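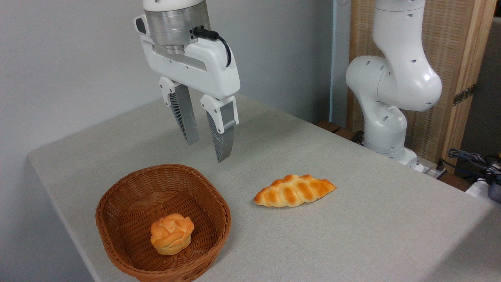

Shaped Breads, Session 4: Knots, Braids and the Bread Basket
Plemisthorpe Evening Baking Course
Notes by Anjana Gunawardena
June 2, 2026

Welcome back, everyone. I promised you a proper handout for this session after the muddle with the photocopier in April, so I've written out more than you need, and you can skip the parts you already know. We are making one dough and doing two things with it: small knotted rolls and a long braided loaf. After that I'd like to spend a little while on serving, because a basket of bread on the table is a lovely thing and it is worth a few minutes of thought.

The dough

Use the enriched dough from Session 3. For those who missed it, it's a soft white dough with egg, a little butter and a little sugar, kneaded until it is smooth and stretches without tearing right away. It should feel slightly tacky, the way the back of a sticky note does, and it should come off your hands clean. If it leaves strings on your fingers, give it a few more minutes of kneading before you reach for the flour. I know the temptation! I have ruined more dough by adding flour than I ever have by leaving it alone.

Let it rise until it looks puffy and holds the dent when you press it gently with a fingertip. In our classroom that usually takes most of the time I spend talking. At home in winter it can take much longer, and you should believe the dough before you believe the clock.

Once it has risen, press the air out softly, cut it into pieces, cover them and let them sit for 12 minutes. Please don't skip the rest. Dough that has just been handled is tight and springy, and if you try to roll it into a rope it will shrink back at you like a rubber band, and then you'll pull harder, and then it will tear.

Knotted rolls

Weigh each piece at 80 grams. You can do it by eye, of course, but rolls of the same size bake in the same time, and a small one beside a big one will always be the dark one.

Roll the piece under your palms, starting in the middle and working outward, until you have a rope a little longer than your hand. Tie it once, loosely, as if you were starting to tie a shoelace. Bring one end over the top and tuck it down into the center, then bring the other end underneath and pinch it in place. You should have a round roll with plump folds on top.

Loosely is the word to remember. Nearly every knot I see from a new class is tied too tight, and a tight knot has nowhere to go when it rises, so it splits along the side. Leave yourself a bit of slack and the dough will fill it.

The braided loaf

We'll use three strands. Four and six are very handsome, and Imtiaz Sivakumar will show the six-strand braid next session, but three is plenty to learn on and makes a good long loaf.

Roll the strands to the same length, a touch fatter in the middle than at the ends. Dust them very lightly with flour so they keep their edges in the oven -- lightly, a pinch over all three, or they won't hold together at all.

Now start braiding from the middle. I learned it from the end, as you would braid hair, and for years I had loaves with one neat half and one stretched, skinny half. Lay the strands side by side, braid from the center toward yourself, pinch the ends together, then turn the whole thing around and braid the other half. You'll find that when you turn it the pattern wants to go the other way (under where it was over). Just follow it. Tuck both ends beneath the loaf.

Second rise and egg wash

Cover your shaped dough and let it rise again until it looks swollen and wobbles a little when you nudge the tray. Then brush it with one beaten egg loosened with a spoonful of milk. Go gently, and get into the creases with the tip of the brush, but don't leave puddles in them. A puddle bakes into a bit of omelet.

You'll notice that the tops of these breads come out deep and shiny while the lower sides can stay pale and creamy. Don't worry about that. The brush rarely reaches all the way down, and folds that open in the oven show dough that never had any egg on it. I'm fond of the two colors together.

Baking

The rolls go in at 375 degrees until golden and sound a little hollow when tapped underneath. The braid, on the same setting, took 27 minutes in my own oven last weekend. Start looking a few minutes before that, and if the top is getting ahead of the middle, lay a piece of foil over it. Cool everything on a rack. Warm bread shut up in a basket goes damp underneath, and it would be a shame after all that work.

Choosing and filling a basket

A woven wicker basket with sides that flare out a bit is the most useful shape for rolls, I think. People can reach in from any side of the table, and an oval one leaves room for the butter.

Think about size before anything else. One roll in a good-sized basket looks lonely, however pretty it is, with all that bare weave around it. Either bake more or use a smaller basket with a folded napkin in the bottom. A long braid is better off outside the basket, on a board, where it can be sliced without anyone having to lift it out first.

Keep the basket clean by shaking out the crumbs every time and going over the weave with a dry brush. If it really needs washing, wipe it with a damp cloth and let it dry in the open air, well away from the oven. Pranab Pathirana asked last time about lining baskets with paper. It's fine for a picnic, but cloth stays put better and doesn't rustle.

For next time

Please bake one batch of knots at home and bring two of them in, the best one and the worst one. We learn a great deal from the worst ones, and everybody has them. Bring a clean dish towel as well, and a pastry brush if you own one. Dinesh Jayasinghe has a few spares in the blue crate by the sink, first come, first served.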